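Home | Guides | Arms & Grippers | Data | Forum

Collecting Grasp Examples From a Bin Without Losing Your Wednesday

Part of the Trimis bench guides. Assumes you have an arm that moves, a gripper that closes, and a boss who believes data is free.
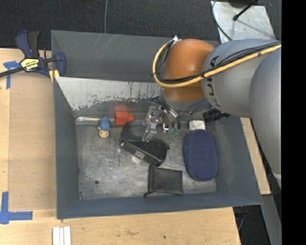 Gripper over the bin, seven objects loaded. The bar clamp at the corner matters more than the arm does.

If you want a model to pick things out of a bin, you need a large pile of recorded picks, good and bad, and somebody has to make them. This guide is how we do it at Trondow. It was written after our first set of examples had to be thrown out, and most of the steps exist because I skipped them once.

What you'll need

- A bin with sloped walls. Metal is fine. Scratched metal is better, for reasons covered under Lighting.
- One clamp at minimum.
- Painter's tape, blue.
- A box of objects you don't mind having dropped, pinched and dragged.
- A fixed camera with a view of the bin floor.
- Something to log with. We use Sfeir, our own recorder, which is a folder of scripts with a name.

Step 1. Pin the bin down

Clamp the bin to the table before you do anything else. An arm pushing on a case that's wedged against a wall will move the whole bin a little, and you won't notice, and then the next one will move it back most of the way. By lunch your floor is a finger's width from where the calibration thinks it is. The model will learn this faithfully. It learns everything faithfully, that's what's wrong with it.

Step 2. Tape the corners

Put tape marks on the table so that if the bin does come off, it goes back to the same spot. L shapes work best. Don't write on the tape. I wrote "DO NOT MOVE" on ours in February and it was moved by the end of the day, I think out of spite.

Step 3. Choose objects that disagree with each other

The set in the photo is a fair sample of what we load. There's a navy zippered case, a flat black pouch, a little figurine with a blue top, a red-orange plastic thing, a black open case, a small white item and a strip of shiny silver. What you're after is variety in how they fail. A hard case with rounded sides likes to squirt out of the fingers. A flat pouch gives you very little to hold on to. Anything shiny gives depth cameras religious visions.

Five objects in the bin is our floor and seven is our ceiling. Fewer and nothing ever blocks anything, so you get a model that is brilliant at picking up lonely objects. More and the first few picks of every round are the same pick, off the top of the heap.

Swap the whole set every 24 attempts. You will want to leave the easy ones in. Your success rate will look wonderful if you do.

Step 4. Load the bin badly

People tidy. Give a grown adult some objects and a bin and they'll lay out a place setting, everything in the middle, facing up, with polite gaps. Tip the box in from above and leave your hands out of it. If something lands leaning on a wall or jammed in a corner, good, it stays there. Corners are where the gripper has the least room and where your model will otherwise have seen nothing.

If an object lands outside the bin, throw it in again. Don't place it. Throw it.

Step 5. Decide who's driving

You have three ways to get picks:

Scripted. The arm picks random points inside the bin and closes on them. Cheap, runs while you eat, mostly misses. Misses are useful up to a point and we passed that point before the first coffee.

Driven by a person. Slow, high quality, and it carries the habits of whoever is driving. Hamidreza Jalali did our first 86 picks and approached every one of them from the left. So did the model, for months, including when the left was a wall.

Model with a babysitter. Once you have a half-decent policy, let it try and take over when it gets stuck. This is where most of our useful data comes from. Mark the takeover moment in the log, or you'll end up crediting the model with your own rescues.

Start with the second, mix in some of the first, move to the third as soon as you can stand it. Rotate drivers. Two people with different bad habits are worth more than one person with good ones.

Step 6. Record the attempt, all of it

Start recording before the arm leaves its home position and stop after it's back. For each attempt keep:

- the camera view before the approach
- joint positions and gripper opening throughout
- the view after the lift
- the outcome
- who or what was driving

Outcome should be decided by looking, at least for the first few sessions. We tried using gripper width alone ("it didn't close all the way, so it must be holding something") and it worked nicely on the cases and not at all on thin stuff. A flat pouch in the fingers and thin air in the fingers come to nearly the same number. Almost a full afternoon of picks got labeled as misses while the robot stood there holding its prize.

We use four labels: clean pick, dropped, wrong object, nothing. There was a fifth, "interesting," which everyone used for everything, so it's gone.

Step 7. Keep the failures

Delete recordings where the equipment broke. Keep the ones where the equipment worked and the pick didn't. It's tempting to prune the embarrassing ones before a demo. Copy the folder first, then prune the copy, then forget which is which, then call me.

Lighting

Bare metal throws colors around. A red object near a painted metal wall will often leave a reddish smear on it, and an early model will go for the smear with total confidence. Don't fix this by lining the bin with nice matte paper unless your real bins come lined with nice matte paper. Collect some sessions with the blinds up, some with them down, and one in the evening with only the ceiling lights. Scuffs and scratches on the floor are fine too. They teach the model that a bright scratch is not an object, a lesson it will need several hundred times.

Cables

Check the cable loop at the wrist before each session. Rotate the wrist through its whole range by hand control and watch the slack. If it tightens anywhere, re-tie it and do the rotation again. Cables that snag on the bin rim give you a jerk in the joint log that looks exactly like contact with an object, and you'll spend a day admiring your new contact detector.

How many is enough?

More. I can tell you that our curve went flat sooner than expected on the objects we had and started climbing again the day we changed the objects. If you're stuck, buy different junk before you buy more hours.

Common trouble

Arm stops above the bin and won't descend. Your safety floor is set for the old bin. Measure again.

Objects migrate to one side over a session. The table isn't level. Ours wasn't either. Shim it, or stir the bin between rounds.

Success rate jumps overnight. Somebody took out the pouch. Ask around.

Playback doesn't line up with the video. The camera clock and the arm clock have drifted. Flellari, our sync script, fixes offsets under a second and refuses anything longer with a message I wrote late at night and should probably change.

Next guide: Sorting and Storing Attempts So You Can Find Them Again

Get new bench guides by email. We send one when there is one. Subscribe | No thanks

Contact | © Trimis Bench Guides | Back to top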